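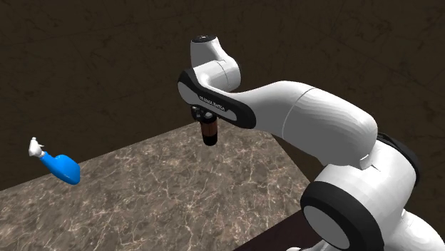 외할머니가 남긴 향수 가게를 물려받았을 때 내 통장에는 딱 280만 원이 있었다. 가게 이름은 '아마랄'(Amaral). 할머니가 젊을 때 타던 배 이름이라는데, 엄마는 또 다방 이름이라고 우긴다. 아무튼 나는 향수의 향 자도 모르는 사람이었고(지금도 뭐, 크게 나아진 건 없다) 첫날 한 일이라고는 청소뿐이었다. 하얀 노즐 달린 파란 분무기를 들고 갈회색 대리석 무늬 상판을 닦고 또 닦았다. 손님은 한 명도 안 왔고, 나는 점심으로 김밥을 먹고 또 닦았다.

둘째 날 오후에 모신 아슈르 씨가 들어왔다. 키가 문틀에 닿을락 말락 하는 아저씨였는데 한국말을 나보다 점잖게 했다.

"사장님은 어디 계십니까?"

"제가 사장인데요."

"아니요, 그 사장님 말고요."

돌아가셨다고 하니까 아저씨는 모자를 벗고 한참 서 있었다. 나는 이럴 때 무슨 말을 해야 하는지 몰라서 믹스커피를 탔다. 두 봉지를 넣었더니 너무 달았는데 아저씨는 끝까지 다 마셨다. 그러더니 지갑에서 접힌 종이를 꺼냈다. 할머니 글씨였다. 'ㄹ'을 꼭 숫자 2처럼 쓰는 그 글씨!

> 네두라 85번. 찾으러 오면 그냥 줄 것.

"네두라가 뭐예요?"

"제 아내 고향 마을입니다. 사장님이 그 마을 냄새를 만들어 주겠다고 하셨어요."

나는 속으로 큰일 났다 싶었다. 할머니 장부는 열세 권이나 되는데 글씨가 죄다 저 모양이었으니까. 아저씨한테는 4월까지만 기다려 달라고 하고, 그날 밤부터 장부를 펼쳤다. 읽다 보니 처방보다 잡담이 훨씬 많았다. '오늘 비. 무릎.' '옆집 개가 새끼 낳음, 한 마리 달라고 할까.' '은주가 또 돈 얘기.' 은주는 우리 엄마다. 이 장은 엄마한테 안 보여 주기로 했다.

85번은 일곱 번째 장부에 있었다. 무화과 잎, 젖은 흙, 염소젖 조금, 그리고 마지막 줄에 '빨래'. 빨래라니? 재료 서랍을 다 뒤져도 빨래라는 병은 없었다. 비누 향을 넣어 봤더니 목욕탕이 됐고, 면 향이라는 걸 2,765원 더 주고 좋은 걸로 사다 넣었더니 이번엔 호텔이 됐다. 호텔 냄새가 나는 염소라니, 나는 혼자 가게에서 웃다가 좀 울었다.

결국 엄마한테 전화를 걸었다.

"엄마, 할머니가 빨래라고 쓰면 그게 뭐야?"

"뭐긴 뭐야, 햇볕이지."

"햇볕?"

"너희 할머니는 마른빨래 걷어다 얼굴에 대고 그랬어. 아이고 햇볕 냄새 난다, 하고. 나 시집가는 날에도 그랬어, 이불 홑청을 붙들고."

엄마는 그러고 나서 한동안 말이 없더니 밥은 먹었냐고 물었다. 안 먹었는데 먹었다고 했다.

다음 날 나는 가게 옥상에 수건 한 장을 널었다. 저녁에 걷어서 코를 박고, 내려와서 병을 열고, 다시 코를 박고, 그러기를 며칠. 마른 풀이랑 따뜻한 먼지 쪽으로 조금씩 맞춰 나갔다. 똑같아졌는지는 모르겠다. 할머니라면 코를 찡긋하고 한 방울 더 넣었을 텐데, 나는 그 한 방울이 무서워서 거기서 멈췄다.

아저씨는 아내분과 같이 왔다. 아내분은 말이 없는 분이었고, 시향지를 받아 들더니 가게 한가운데서 눈을 감았다. 나는 커피 물 올리는 척을 하면서 곁눈질로 봤다. 물은 벌써 다 끓었는데도 계속 올리는 척을 했다.

"염소가 너무 많아요."

그분이 말했다. 그러고는 막 웃으셨다. 우리 집엔 염소가 한 마리뿐이었다고, 이건 이웃집까지 합친 냄새라고. 아저씨도 웃고 나도 웃고, 염소젖을 줄여서 다시 만들어 드리기로 했다.

두 분이 가고 나서 나는 장부 일곱 번째 권을 꺼내 85번 밑에 볼펜으로 적었다. '염소 한 마리.' 쓰고 보니 내 'ㄹ'도 2처럼 생겼길래, 그 옆에 '오늘 맑음. 수건 새로 살 것.'이라고 한 줄 더 적고 셔터를 내렸다.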